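Will it ever do the ironing?

My sister-in-law asks me this every Christmas, and every Christmas I give her a longer answer than she wanted.

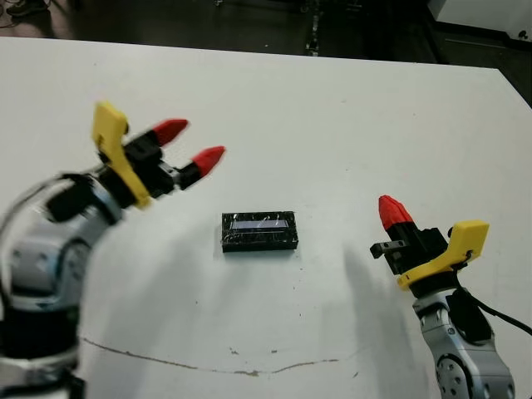 Can a machine do the household chores yet?

A few of them, slowly, in a room it knows well and with a person near the off switch. For the rest of us, in the rest of our houses, the answer is still to roll up your sleeves.

I ought to say where I stand, which is firmly on the side of the machines. I spent 26 years on the packing floor at Rosser, and I'd have hugged anything that offered to take over the small boxes. We had robots there in the end, big ones behind a fence, and they were marvellous at lifting the same carton to the same spot all day long. Put the carton down crooked, though, and the whole line stopped while somebody went in and straightened it. Usually me!

The newer sort, with two arms and a pair of fingers on each, is meant to cope with crooked. I went along to an open afternoon at Trelten in June, when they had one working at a table, and I stayed far longer than I'd meant to (my parking ran out). The job was picking up a small flat thing and passing it from one hand to the other. A toddler does this without looking, generally on the way to putting it in his mouth. The robot came in from above, opened its fingers, thought better of it, came in again. It managed three goes in a row and then pushed the thing gently away from itself, like a cat with a pen.

I came home more hopeful than when I set out, and I've been trying to work out why. I think it's that the fumbling looked familiar. The old robots at Rosser never fumbled, they were either right or stopped. This one had a second try in it, and second tries are most of housework if you think about how you get a duvet into its cover.

What I can't go along with is the brochure talk. Susano's leaflet has a machine emptying the dishwasher while the family eats breakfast, and Drodeck says much the same about folding towels. I'd like to see either in my kitchen, where the cutlery drawer sticks and the good glasses live behind the slow cooker. A chore at home is 50 little jobs wearing one name. Lifting a plate is a fair start, but somebody has to know that the chipped one goes at the bottom – and that the lid on the side isn't rubbish, it belongs to the blue pot.

On the shop floor I'd expect them sooner, and I'd be glad of it. The light is steady there, the tables are bare, and the same parts come round again. Give me a pair of arms that can pick up a small part, turn it the right way and hand it on, even at half my speed, and there are some sore wrists at Rosser that would be very grateful.

As for the ironing, I've told her to keep the board.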